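Wash your fabric first, and other fights I'm happy to have

I've been sewing for eighteen years and I still can't get through a guild night without someone telling me that prewashing is a waste of time. It came up again in April, over the cake, and I drove home muttering to myself. So I'm going to say my piece, and then you can all write in and tell me I'm wrong (you will, I know you will!).

I prewash everything. Cotton, flannel, linen, the pretty little bundles that come tied up with ribbon and that you're apparently supposed to treat like museum pieces. In they go, cold water, a bit of plain soap, and out they come looking like something the dog slept on. Then I iron them. Yes, it takes ages. Yes, they fray, and I've spent more evenings than I'd like picking threads out of the filter. I don't care.

What I care about is the red one. Anyone who has made a red and white quilt knows what I mean. Mine was a big star in the middle, white background, 822 pieces all up, and it took me most of a winter. I hadn't washed a single scrap of it because the woman at the Brastirum counter told me modern dyes don't run. Well, that one did. The whole quilt came out of the machine the colour of a musk stick, and I sat on the laundry floor and had a little cry.
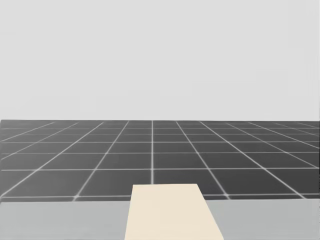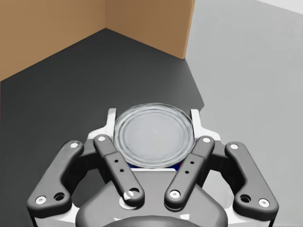
Rhonda Cloutier thinks I'm being dramatic, and that one bad red is no reason to boil the life out of every fat quarter in the house. She likes the crispness of fabric straight off the bolt, says it cuts cleaner and her points match better, and if a quilt shrinks a bit in its first wash, all the better, you get that lovely crinkle. She throws in a couple of colour catchers and hopes for the best.

Now, I'll give her the crispness. Unwashed cotton is a dream to cut, and I do miss it. But you can get it back with a bit of starch! I use the Kenetti spray, which smells like somebody's nana, and my strips sit as flat as paper. As for the crinkle, I love it too, and my quilts still get some because the batting shrinks even when the fabric has already done its shrinking.

Where I really dig my heels in is mixing. If half your stash is washed and half isn't, you've got the worst of everything. I made a table runner that way for Serpil Işık and it puckered along one side only, so now it looks like it's smirking. She uses it anyway, bless her.

The other thing, and I'll be quick, is money. Good backing isn't cheap. I spent $400 on fabric for my last king-size and I'm not going to gamble that on a label. Four hours of washing and ironing feels like a fair price to me, and I get through a lot of radio plays while I'm at it.

I will allow one exception, which is precut strips. I tried washing a roll of them once, in a mesh bag, being very careful, and what I pulled out was basically a bird's nest. Those I leave alone, and I test any strong colours with a damp white hanky before I sew them next to anything pale.

Next on the pile is a navy and cream one for my nephew. The navy is already on the line.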